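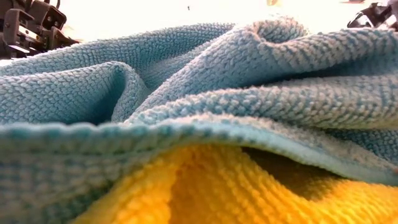

Pre-use inspection: Vurkarau twin-arm bench kit, cloth handling package
Trial site: Clivthorpe workshop
Checked by: Boonmee Rattanakul
Kit supplied by Rirkdale, on trial until the end of August

Marks: P = pass, A = attention, F = fail

1. Base plates tight on table, left and right: P
Comment: All bolts checked with the supplied key. One on the left took a quarter turn.

2. Frame rails and corner plates: P
Comment: No movement when pushed by hand from the front.

3. Gripper fingertips clean, no burrs: P
Comment: Run a scrap of microfibre over the tips before each session. The looped sort snags on anything rough.

4. Wrist and elbow cables free through full travel: A
Comment: Cable loops stand well clear of the arm and could catch a raised cloth. Ask Rirkdale if shorter leads are offered with the kit. Price wanted as well.

5. Emergency stop, both arms: P
Comment: Pressed 10 times from the operator's side. Both arms held position each time. 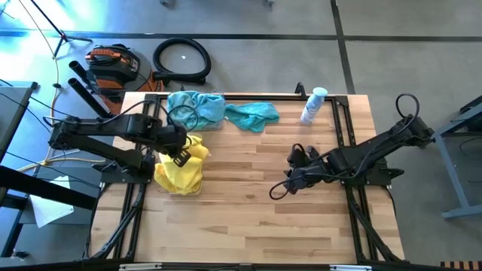 6. Reach of elbows beyond the table: A
Comment: The right elbow swings out over the floor. The manual asks for clearance at the sides but gives no distance. We will tape a line and keep people behind it while the arms are powered.

7. Floor clear of trip hazards: A
Comment: Cables to be covered or moved to one side. Vacuum hose to be coiled and put away before anyone walks behind the table.

8. Cloths and containers: P
Comment: Blue, yellow and teal are easy to tell apart. The clear containers are light, so check they have not shifted between runs.

9. Bottles on the bench: A
Comment: Cap to be closed before power on. The kit is not rated for splashes.

10. Supplier paperwork: F
Comment: Risk assessment is for the Duangkaew single-arm model. Wrong document. Correct one requested.

Result: may be used at reduced speed with 2 people present. Full speed not allowed until item 10 is closed. Recheck items 4, 6 and 7 after nearly four hours of running.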